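# Towels: the questions we keep getting

Fodham guest house, linen page. Last tidied up 26 Feb 2024 by Eleri Kneath, who would like to stop answering these by phone.

**How many towels do I get?**

Two bath towels and one hand towel per guest. If you've booked for one and arrived as a family of five, the towel supply will reflect the booking.

**Can I get more?**

Yes. Dial 43 from the room phone before nine in the evening. After nine it rings in an empty office.

**Do I have to fold them when I leave?**

No. Every June a few people return theirs in perfect thirds with the corners squared. It's lovely, and it all goes straight into the machine. Leave used towels in a pile in the bathtub and enjoy your last ten minutes some other way.

**So who does fold them?**

We do, on the big table. The plain white ones are easy. The small green ones with the fluffy white edging are a different matter, as the trim is thicker than the towel and pushes back. You get one corner flat, go for the next, and the first one has opinions.
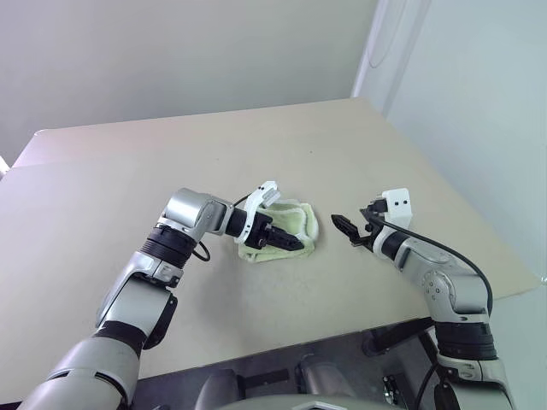
Wilson Puma's method is to ignore the trim completely, shake the towel hard by two corners, lay it down, fold it in half, then in half again, and walk away before it can change its mind. He gets through a stack in the time I need to find the matching corners. Please don't ask him to demonstrate at breakfast.

**Why do the green ones have writing on them?**

They came that way. We bought them as a job lot when Griffiths closed its bath department, embroidery included. They don't match the bathrooms, the curtains or each other particularly well, but they dry your hands.
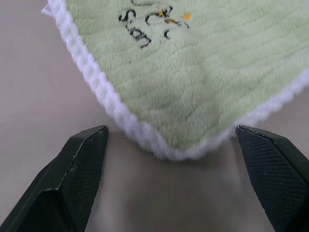 *Green towel, corner with white edging and black stitching.*

**Can I buy one?**

We've been asked this more often than I'd have guessed. No, there aren't enough to go around as it is. If you like the general idea, Lisivholm carries something similar in a gray that goes with everything and excites no one.

**What do you wash them in?**

Parkine powder, the unscented kind, on warm. No fabric softener. Softener makes a towel feel wonderful and stops it from absorbing anything, so you end up moving the water from one arm to the other.

**I got hair dye / self-tanner / mascara on one. Am I in trouble?**

Tell us the same day and we'll soak it. Dark towels for this purpose are in the hall closet, bottom shelf. They were put there after a weekend we still talk about.

**May I take a towel to the lake?**

Take a striped one from the basket by the back door. Those are meant for mud, dogs and sand. Bring back the one you took, or at least one with stripes.

**I packed one by accident. What now?**

Mail it to PO Box 2358, Fodham. There's no need to enclose a letter, though the letters are usually very good.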